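Speaker notes: Clothes on the sofa, and how to get them off it

Talk for the tenants' evening, Rusine House, April 2024
Speaker: Imani Temba
Length: 20 minutes, plus questions

Before starting

Check the clicker works from the back of the room. Ask Demetrius to dim the front lights only. Put the two bags of spare hangers on the table by the door so people can take some on the way out. Water.

Opening

Good evening. Introduce myself: I run the home sorting sessions with Shuk-fan Ng, and before that I worked in the alterations room at Mokska. I spent a lot of years putting other people's clothes on hangers.

Say what the talk covers. Where clothes land when they come off, why it is usually the living room, and how to set up a hanging spot that gets used. I won't talk about throwing things away. There's a different evening for that, and Éabha has the sign-up sheet.

Ask for hands: who has something draped over a chair or a sofa right now? Wait. Put my own hand up.

The in-between pile

Most homes manage clean clothes and dirty clothes well enough. The trouble is the third kind, worn once and fine to wear again. It doesn't go in the wash and people don't like putting it back next to the clean things. So it goes over the arm of the sofa.

Tell the story of my January count. I wrote down every piece of clothing I moved from one place to another in my own apartment for the whole month. The total was 87 moves. A lot of those were the same cardigan going from the sofa to the bedroom door and back again. Pause here, people usually laugh.

The point of the count: the work was in the moving. Hanging the cardigan up the first time would have taken less effort than shifting it all those times.

Why the sofa

It's close to where we take things off, and it's wide and soft. Nothing slides off right away. It also collects everything else that has no place of its own. On leather the clothes crease under whoever sits down next, and dark fabric picks up whatever is on the seat.

Next slide. Leave it up while I talk about hanging in the living room. Point out the black garment and the pink hanger, then the remote and the water bottle on the right-hand seat. That seat is what most of our seats look like by evening. The storage unit by the armrest already has things in its open compartment, so it's not much use for clothes.

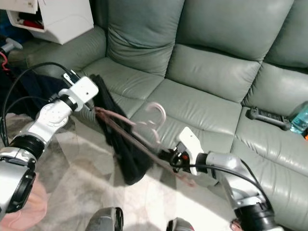
Getting it onto the hanger

Hold up the demonstration shirt. Do this slowly, standing to the side of the screen.

Lay the garment flat first if it's soft or slippery. The seat of a sofa is fine for this, but move the remote and any bottle to the side table before laying anything down. Undo the top button or the zipper. Put the hanger in from the bottom on anything with a narrow neck. Pushing it through the collar stretches the knit, and it doesn't go back.

Settle one shoulder, then the other. Lift by the hook and let the fabric drop. Give it one shake. If one side hangs lower, fix it now.

Dark clothes: look them over in daylight or under a lamp. Lint shows up more once they're hanging. Keep the brush where the hangers are.

Demonstrate again with the sweater. Fold it lengthwise, lay the hook at the underarm, fold the body over one side and the sleeves over the other. This keeps the shoulders from getting points. Somebody always asks me to repeat this one, so plan to do it 3 times.

Choosing hangers

Plastic is light and cheap, and fine for shirts and blouses. Heavy coats need something thicker. Wire is all right for getting home from the cleaner's – after that, give it back.

Pass around the Sirko hanger and the padded one. Mention that a bright or pale color is easier to find against dark clothes. Kibet uses one color for each person in his family and says the arguments have stopped. I can't promise that.

Don't tell people to buy a matching set. Most of them have enough already, on the closet rail with nothing on them.

The hanging spot

It needs to be on the way from the front door to the sofa, before you sit down. A hook on the back of a door will do. A short rail is better. Keep 2 empty hangers on it at all times. If you have to go to the closet for a hanger, the jacket stays on the couch.

Set a limit. When every hanger on the rail is full, something goes to the closet or into the wash before anything else goes on.

Small things on the seats: a shallow tray for the remote, on a table or the arm if it's wide enough. Bottles go back to the kitchen on the next trip. I do mine when I get up to make tea.

If there's time

The Brurkel rail. Explain how it folds flat behind a door. Skip this if we started late.

Shared apartments. One rail each, even if they're tiny. Don't get drawn into whose coat is on whose chair.

Likely questions

Can you hang damp things on the same rail? Yes, with a gap on either side, but watch what is underneath. Plain plastic hanger, no wood or metal.

What about kids? Put the hook at their height. Hooks work better than hangers until they're in school.

Creases from the sofa? Hang it in the bathroom during a shower, then smooth it down by hand. Check the label before using an iron on anything black, and press it inside out.

Close

Ask people to pick one piece of clothing that's on a chair at home and hang it up tonight. Hangers are by the door. Shuk-fan has the sheet for home visits, and Demetrius needs the chairs stacked along the back wall.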